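House Rules for the Robot Bench

Small labs are writing their own rulebooks for robot arm trials. One of them has been rewritten twice, and it is still short enough to pin to a wall.

The shared test hall at Trulloretti has a handbook for anyone who books an arm. The first version ran long and few people finished it. The current one, dated 6th September, fits on both sides of a sheet and covers the tape, the cubes, the reset and the log.

It was drafted with help from Romongate, a firm that audits small automation sites. Romongate's advice was to start from what goes wrong most often. In the hall that was seldom a collision. Most of the trouble came from results that could not be repeated, with one team placing a part by eye and the next team placing it somewhere else.

So the first rule concerns the table. It is covered in brown paper or board and marked off with blue tape. Every start position is written down as a cell in that grid, and a trial without a cell reference does not count. Tape that lifts at a corner is replaced before the next run. Nobody is allowed to nudge a line to suit a program. 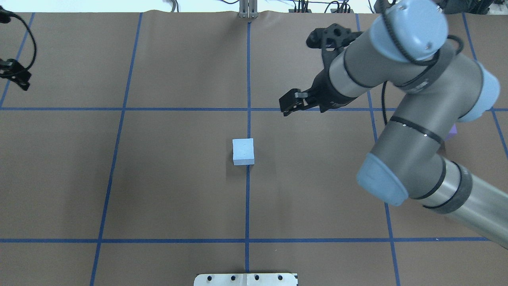

Ait Brahim thinks the rule asks too much of tape. A strip has width, the complaint goes, and two careful people can both put a cube "in the cell" and still be a finger's width apart. Ait Brahim would like a printed mat with a mark for each position and a note of which way the cube should face.

The hall has talked about a mat. For now it has tightened the wording. The log must say which tape line the cube is measured from and which edge of the cube is used. That has added a minute to each setup, and most users have accepted it.

The second rule is about test objects. Foam cubes are the standard for a first run of any new program. Foam gives when a gripper closes too far, and it does little harm if it is dropped. Harder parts come later, after a clean set of trials with foam. The handbook asks for 3 runs with no stop and no manual correction before anyone moves on.

Color matters too. Each cube is logged by color, so a note that says "purple missed" can be read by someone who was not there. Cubes with torn or crushed edges are thrown out. A worn cube can slip in the fingers and make a good program look bad.
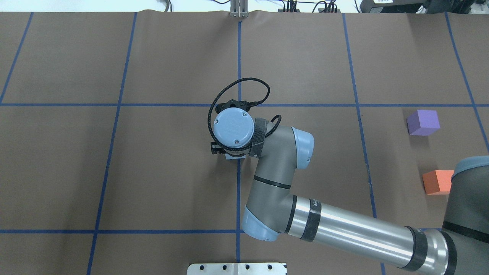
Cables get a paragraph of their own. Before a session the user moves the arm slowly through its full path and watches the slack at the wrist and elbow. A loop that is fine in one pose can pull tight in another. If a cable rubs or catches, the session waits until it has been rerouted, and the change goes in the log.

Speed is handled in plain terms. New programs run slow. The person who wrote the program stays at the table for the first pass with a teach pendant in reach, and does nothing else during that time – no phone, no second screen. Anyone may call a stop. The person who calls it does not have to give a reason on the spot, and the run is marked as stopped and kept with the rest.

That last point took some arguing. Several teams wanted to delete stopped runs because they spoil the averages. Romongate advised against it, and the rule now says that every run is kept. At the last review the hall had 1,185 runs on file. Before the rewrite, an unknown number had gone missing.

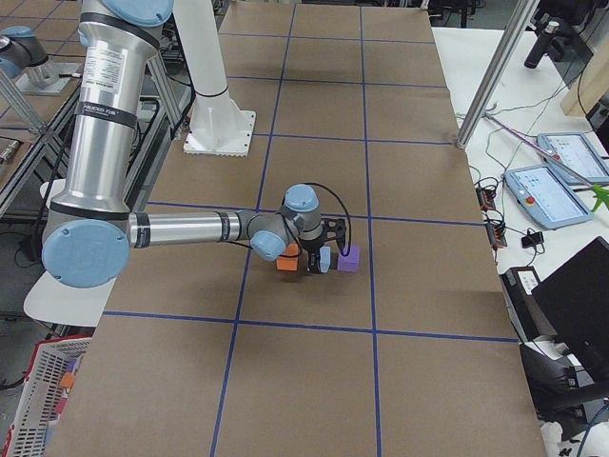
The rule on neighbors was added in the second rewrite. Where two benches stand close, each arm has its own limits set in software, and those limits are checked whenever a base is moved or a bench is shifted. Users are told to look at the next bench before they start. If someone is reaching in there, they wait.

Floors and side tables are covered as well. Chairs go back out of the walkway before a run. Pendants lie screen up, with the stop button clear of cables and paper. These are dull rules, and in the hall's own reviews they are the ones broken most often.

Cameras come last on the sheet. A wrist camera sees the table from close up, so glare and shadow matter more than they do to a person standing at the bench. The handbook asks users to save one still from each camera before the first run and to compare it with the one from the session before. If the light has changed, they note it. They also wipe the surface, as a speck near a tape line can be enough to confuse a simple detection program. 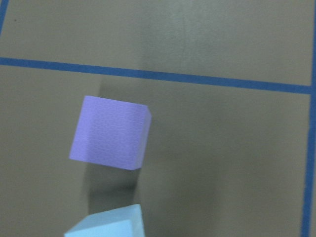 What the log has to hold

The log sheet uses a format called Nodirex, which the hall wrote for itself. It has a line for the start cell, the cube color, the program version, the speed setting and the outcome. There is a free box at the end, and users are asked to write in it even when all went well.

A program is reviewed at 1,000 runs and again at 3,000. At each review someone from another team picks a few entries and tries to set them up again from the log alone. If the setup cannot be rebuilt, the entry is marked as weak and the team is asked what was missing.

The next revision is due in November. The printed mat is on the list, along with a clearer rule on who signs off a moved bench.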